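Robot Learning Lab
Unit 5: Gathering Demonstrations
Handout, 30 Jan 2024

Read before your first recording session. Bring the log sheet from Unit 4.

1. What we are collecting

A demonstration is one complete attempt at a task, driven by a person through the leader arms and recorded from start to finish. Each one holds the joint positions of both arms, the gripper commands, and the video from every camera, all on one clock. The policy you train in April will see nothing else. If a behavior is missing from the recordings, the policy has no way to learn it.

Each group collects 300 demonstrations of its assigned task. Groups on the Zerstead bench work with garments. Groups on the Platton bench work with containers and lids. The task sheets are in the course folder under Skosteveo, which is also the name of the recording program.

2. Before you record

Home both arms and check that the grippers open and close fully. Look at each camera view on the monitor. Wipe a lens if the view is hazy, and tell the lab assistant if a camera has moved. Do not re-aim it yourself, or your recordings will no longer match the ones made earlier.

Write down the operator number, the object number and the start condition. Use the codes on the log sheet and do not make up your own.

Practice the task for at least 13 attempts without recording. Most operators are still changing their approach during the first few, and those changes show up as noise in the data.

3. Varying the start

Students tend to put the object back in the same place every time. The result is a policy that works in that one place. For garments, change three things between attempts: where the item lies on the table, which way it points, and how it is folded or bunched. Change them by a lot. Pick the item up, drop it, and record from wherever it lands, provided both arms can reach it.

Record in blocks of six, then swap operators. Two people doing the same task in slightly different ways is fine. One tired person doing it badly is a bigger problem.

4. Pace and pauses

Move at a steady speed. Long pauses teach the arm to stop, and a policy that has learned to stop often never starts again. If you need to think, end the attempt and mark it as discarded. Small corrections are welcome — a missed grasp followed by a clean second try is one of the most useful things you can record. Keep those and mark them R on the log.

5. Wrist view and contact 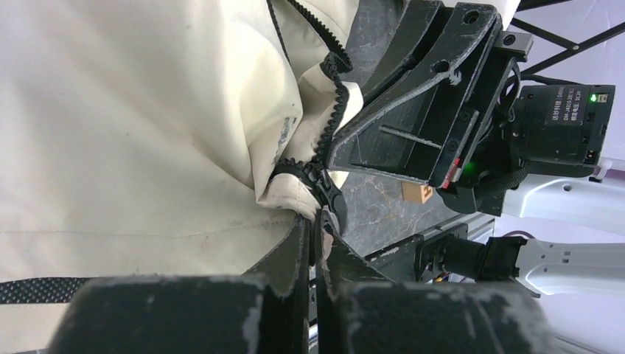
Zipper tasks depend on the wrist cameras more than anything else in this course. The overhead view gives the position of the garment but very little about the slider, which is small and often hidden by an arm. From the wrist you can check the grasp itself. With the cream jacket, the fingertips have closed on the black slider and have nearby folds of the fabric between them as well. Log a grasp like that as S+F (slider plus fabric), and log a grasp on the slider alone as S. Both codes are valid. We want them kept apart so that you can compare them when you evaluate.

Note the code for the first firm grasp only. If you let go and grasp again, add R after it.

6. What to discard

Discard an attempt if the arms collide hard, if a camera drops out, if someone's hand enters the work area during recording, or if the operator gives up. Do not discard one because it looks clumsy. Keep discarded files in the separate folder, as we use them later for the session on failure detection.

7. Labeling

Label on the day you record. For each attempt enter success or failure, the grasp code and the start condition. A second group member labels one block in every five without seeing the first set of labels. Where the two disagree, watch the recording together and agree on an answer.

Upload to the machine called Inga before you leave the lab. The local disks are cleared overnight.

To hand in: the log sheet, the label file, and one page on which start conditions you think are still underrepresented.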